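4. What we did with the second half of term

4.1 Getting from demonstrations to something worth marking

By the time we came back after the July break, the club at Plitmont had two arms that moved, a leader rig that mostly did what your hands told it, and eleven students who all wanted to be the one holding it. I should say at the outset that I'm writing this section as the teacher in the room, so it's a bit looser than the sections on calibration and timing, which Yakubu Bassey wrote and which are much tidier than mine. My co-author looked after the machines. I looked after the people using them, and most of what follows is about them.

The first half of term (Section 3) had been all single-arm work on blocks and cups. It was good for learning the controls and pretty dull after the second week. We wanted a task that a fourteen-year-old would recognise from their own life, that needed both arms at least some of the time, and that could go wrong in interesting ways. The students voted. Football lost by a narrow margin on the grounds that we'd have to explain it to the head, and "tidying up a room" won.

So we built rooms. Each pair of students was asked to plan a little domestic corner for the table, write down which things belonged where, and then teach the arms to put it right by demonstrating it again and again. We called these layouts "corners" and the name stuck, so I'll use it here. A corner had to contain at least one thing to put something into, one thing that mustn't be knocked, and one thing that was soft or floppy. Those were the only rules. Everything else, including what the walls looked like, was up to the pair, and I have never seen teenagers argue so long about wallpaper.

Recording happened after school on Monday, which gave us a bit less than 2 hours once everyone had eaten something. A pair would run their corner for a block of demonstrations, swap operator and scribe halfway, and then hand over. The scribe's job was to write one line per attempt: what was tried, whether it was kept, and if it wasn't kept, why. I'll come back to those lines, as they ended up being the most useful thing we collected.

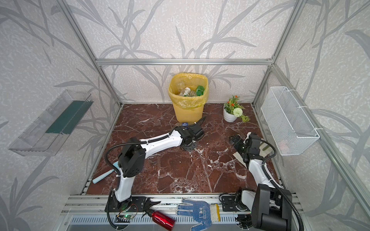
Figure 4. The bin corner set up at the bench, with both arms over the table.

Choosing the props was where the students learned the most in the shortest time, and I hadn't planned for that at all. They'd turn up with carrier bags of stuff from home and be astonished by what was hard. Clear things were a nightmare from the camera's point of view, shiny things were nearly as bad, and anything flat on the table made people groan. The bin corner in Figure 4 has a good selection of our troubles in it: clear plastic bottles in the yellow bin, a flat dark blue card lying by the left gripper, and a potted plant with drooping stems close to where the right arm wants to work. The pair who planned it had put the plant in as their "mustn't be knocked" item, thinking of it as decoration, and it changed how they drove the right arm more than anything I'd said to them in a month. They started coming in from higher up. They started talking to each other about it, too, with one calling out when the other was getting close.

The flat card deserves a paragraph of its own. A parallel gripper has two fingers that close towards each other, and a card lying on a hard surface gives them nothing to close on. Most pairs tried to pinch it from above for a good ten minutes before anyone suggested something else. The ideas that came out after that were lovely. One pair pushed their card to the edge of the table so that a bit stuck out and could be gripped. Another used one arm to hold a card still and the other to scrape under it, which worked perhaps one time in five and looked magnificent when it did. A third pair bent the corner of theirs with a thumb before each attempt and recorded this openly in their notes as "helped". We left those attempts in the log but kept them out of the training set — a decision the pair in question made themselves, after some grumbling.

4.2 Keeping score

We needed a way of marking attempts that students could apply without calling me over every time. Our first version had five grades and was hopeless. Two scribes watching the same attempt would give it a two and a four, and both could defend it at length. We threw it out after one session and went down to three words: kept, helped, binned. Kept meant the item ended up where the pair's written plan said it should, with no human hand in the booth. Helped meant a hand went in. Binned meant we gave up or something fell over. Agreement between scribes went up straight away, and so did the speed.

Over the term the club logged 1,970 attempts across all the corners. Of those, just over 900 were kept, and the rest were split unevenly between the other two. I'm wary of reading too much into the totals. Pairs chose their own items, and a pair who'd picked nothing but sponges had an easier life than one who'd picked cards. What I'd point to instead is the change inside each pair. Nearly every pair had a bad second session, worse than their first, and then picked up. When I asked them about it they said the same thing in different words: in the first session they'd been careful, in the second they'd been confident.

The written lines got better as well. Early ones say things like "missed" or "rubbish". By the end of term we were getting "came in too flat, left finger touched first and it spun", and once, from a boy who had hardly written a full sentence for me in class, nearly half a page on why a bag liner is a bad thing to reach past. He was right, by the way. Thin plastic moves when you brush it and the gripper catches more easily than you'd think.

4.3 Training and trying it out

The learning side was kept as simple as we could get away with. Yakubu set up one training script and the students were allowed to change exactly one thing at a time: which demonstrations went in. No fiddling with the network, no fiddling with the learning rate. I know this will sound timid to some readers. Our feeling was that a student who swaps out 70 demonstrations and watches the behaviour change has learned something they can explain to a friend, and a student who changes a number in a settings file and watches it change has mostly learned that the number matters.

Each pair trained twice. The first run used everything they'd marked as kept. For the second, they went back through their recordings and took out whatever they now thought was poor, even if it had technically worked. This second pass was much more contentious than I'd expected. People were attached to their demonstrations. There was one wobbly, roundabout grasp that had taken a pair most of an afternoon to get, and they really didn't want to drop it, and they were right that it was clever. It was also the only one of its kind in the whole set, and after a long chat they took it out.

Results from the second run were better for some pairs and no different for others, and for one pair they were worse. I was delighted about that last one, if I'm allowed to say so. They'd cut every attempt where the arm paused or corrected itself, so their data showed only clean, direct movements, and the trained arm had no idea what to do when it was slightly off. It would miss and carry on as though it had the thing in its grip, all the way over to where it was meant to let go. The whole club watched this several times in a row and somebody said, quite seriously, that it needed to see people making mistakes. We put some of the untidy attempts back in, and the missing-and-carrying-on became less common, though it never went away completely.

We were also lent a room for a weekend by our partner school in Prosby, where the light comes in from the other side. Two pairs took their corners over. Neither policy coped well. The bin corner managed a couple of decent runs with the blinds down and nothing much with them up, and the other never got going. We'd warned the students that this might happen, and I think it still stung. They wrote it up properly all the same, and their table is given in the appendix without any tidying from us.

4.4 Things I'd do differently

I'd start the two-arm work sooner. We held it back because we thought students needed to be fluent with one arm first, and I now think that was wrong for this age group. Working as a pair, one arm each, gave them a reason to talk, and the talking was where the good ideas came from. The solo weeks were quieter and slower, and two students drifted off during them and didn't come back.

I'd also limit the props earlier. Open choice was brilliant for enthusiasm and awful for comparing one corner with another, and we spent a lot of time in the last few weeks trying to line up results that didn't want to be lined up. Next year every corner will have a couple of items in common, chosen by us, and the rest can be as odd as they like.

Something smaller, for anyone setting up a similar club: give the scribe a proper seat with a view. Ours perched on the end of the bench for weeks and missed half of what happened on the far side of the bin. We moved the chair, and the notes improved that same afternoon.

The Bilevville club has asked for our marking sheet and is going to run the three-word version with a younger group, on one arm. Yakubu is helping them with the set-up. We've agreed to swap logs at the end of their first term, so there should be something to compare against by the time our own students are back on the bin corner.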